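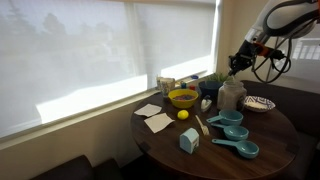

Eintrag Juli, 9:20, Tisch am Fenster

So, endlich wieder am runden Tisch! Treasa wollte ja in die Küchenzeile, aber da ist mir das Licht zu gelb und man stößt sich ständig am Kühlschrank. Am Fenster ist es viel netter, beide Rollos hab ich unten, sonst knallt die Sonne voll auf die Platte. Auf der Fensterbank liegt trotzdem noch ein ordentlicher Streifen (nächstes Mal vielleicht doch erst nachmittags anfangen?).

Aufgedeckt ist wie besprochen: die gelbe Schüssel mit dem bunten Kleinkram, die dunkelblaue, das große Glas mit dem weißen Pulver und die weiße Schale mit dem blauen Muster am Rand. Das Glas steht mir hinten rechts fast zu nah an der gemusterten Schale, aber Gráinne meint, so kommt man besser dran. Na gut. Die Pflanze darf bleiben, die macht den Tisch gleich freundlicher.

Der blaue Deckel liegt auf der Fensterbank. Bitte da auch lassen, den hab ich letztens 20 Minuten gesucht!!

Für später: in die leere Dose von Cirkia sollen 200 g aus dem Glas, die Waage steht im Schrank bei den Zernska-Kartons. Die Waage zeigt ohne alles drauf 7 g an, also vorher auf null stellen. Gráinne, hast du die Liste mit den Schüsseln noch? Meine Fassung hört bei der gelben auf.

Ach ja, und die dunkle Tischplatte spiegelt ganz schön, man sieht jeden Fingerabdruck. Hab Treasa gefragt, ob es irgendwo noch eine matte Decke gibt, sie schaut im Schrank im Flur nach. Bis dahin wische ich halt mit dem Mikrofasertuch drüber.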